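Finding Hidden Data Appended to Image Files
Term project report, Introduction to Digital Forensics

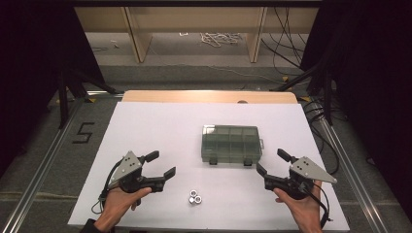
Prasert Sukprasert

1. Purpose

The project set out to write a small scanner that finds data hidden behind the end of ordinary JPEG and PNG files, and to measure how often it is wrong. Encrypted containers were left out. The scanner is called Pikgate and it runs from the command line on Linux and Windows.

2. Background

A JPEG file ends with the two bytes FF D9. A PNG file ends with a chunk named IEND. Most viewers stop reading there, so a ZIP archive or a text file can be added after the end and the picture still opens normally. The file is larger than it should be, but few people check.

Comparing file size with image dimensions does not work well, as compression varies too much. Looking for the first FF D9 is not safe either. Many JPEG files carry a thumbnail in the header, and the thumbnail has its own end marker.

3. Method

Pikgate reads the file segment by segment and skips each header by its stated length. Once it reaches the end of the main image it counts the bytes that are left. If there are any, it compares the first of them with a list of known signatures (ZIP, RAR, 7z, PDF, gzip) and prints the offset.

The test set, named Inthanon, has 1,000 image files. I added data to 47 of them with a script, using a random choice of archive, plain text or random bytes. The names of the changed files were saved in a separate list that the scanner did not read.

The tests were run on the lab machine Omen with 4 worker processes. One process was slower but gave the same output.

4. Results

All 47 changed files were reported. The scanner also reported 2 files that I had not changed. Both were JPEG files from a phone that stores a short video clip after the still image. The extra data is real, so the scanner read the files correctly, but I counted them as false positives because nothing was hidden on purpose.

Files with random bytes were reported as "unknown trailing data". Pikgate cannot tell whether such data is encrypted, compressed in a format it does not know, or just junk.

5. Problems

The first version crashed on files with padding bytes between segments. The JPEG standard allows extra FF bytes before a marker, and my code treated them as an error. The fix took one line and most of an afternoon.

Progressive JPEG files have several scans, and an early version stopped after the first one. It then reported the rest of the image as hidden data.

6. Further work

GIF and WebP support is missing. The signature list should move to a text file so that it can be edited without touching the code. A filter for phone video clips has been started in a branch called Tosten, but it was not ready for these tests.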